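Vision arm grabs at the cloth, or at nothing, whenever something shiny is on the table

Asked by torquewrench_dad
Tags: picking, depth camera, suction, false grasp

We have a small tabletop picking cell. Overhead depth camera, one six-axis arm, a two-finger gripper on a quick changer. The items are whatever people in the building bring in, and the arm is supposed to clear the table into a bin.

It was fine until October, when somebody added wrapped snacks and other glossy things to the mix. Now the arm goes down about an inch too low next to anything foil and pinches the tablecloth. Then it reports success, because the fingers closed on something. Twice it has dragged the cloth and everything on it toward the bin like a bad magician. The second time it tripped the force limit and stopped with error 564, which the manual describes as "unexpected contact." I would have called it extremely expected contact.

Plain cardboard and plastic get picked all day long. I have recalibrated the camera, twice, and I have cleaned the lens with the good cloth. What am I missing?

4 replies

Brisa Salinas
Your calibration is probably fine, so stop redoing it. Foil throws the projected pattern off in some other direction and the camera gets no depth there, or gets wrong depth. Look at the raw depth map with a foil item in view. I'd bet on a hole where the wrapper should be, and then some hole-filling filter papers over it with the height of the tablecloth. The planner believes the filter. Down goes the arm.

What I'd do, in this order:

Turn off hole filling and let missing depth be missing.
Set a hard floor a few millimeters above the cloth, in the robot controller and not in the vision script, so a bad pose can't get through.
Take two exposures, one short and one long, and merge them. The short one gets you back a lot of foil.
Check the gripper width after closing. Pinched cloth reads as nearly shut. A snack doesn't.
Clamp the cloth at the corners, or get rid of it.

And please keep hands off the table while the arm is live. If it can haul the cloth, it can haul the cloth plus whoever is reaching in to save the snacks.

We went through the same misery at Vullthorpe. Our log had 3,574 attempts marked as successful and 3,057 items in the bin, and for a while people were seriously discussing whether the bin leaked. Once the width check went in, the numbers agreed and were much less flattering.

For testing, put dull and shiny things down together, well apart, and run the same layout before and after each change. Our usual table has a toy block and a paper carton for the arm to feel good about, then the foil to ruin its afternoon. The fan is there mostly for its cable, which the segmentation likes to treat as a separate item. 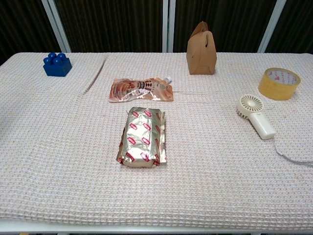 torquewrench_dad
Hole filling was on. It was on at the highest setting, with a comment in the config saying "looks nicer." I recognize my own typing. With it off, the foil shows up as a black void and the arm refuses to go near it, and I'll take that over the magic act. Two exposures next. Does the floor go in as a safety plane or just a workspace limit?

Brisa Salinas
Depends on your controller. On ours the workspace limit only checks the target point, so the fingertips could still go below it if the tool was tilted. Use the safety plane if you have one, and set the tool geometry for the longest fingers you own. Then test it at low speed by asking for a point under the table. It should refuse before it moves.

grumble_and_gears
Use suction. Problem solved.

wivilwood_nights
Suction on a crinkled wrapper is how we ended up with a hiss and a snack on the floor. It may work on the flat part if you're lucky with the creases. You'd still need to know how high the thing is, and that was the complaint in the first place. Also check whether your overhead lights come on a timer. Ours did, at 6 p.m., and the night shift had a completely different robot from the day shift until someone taped over the switch.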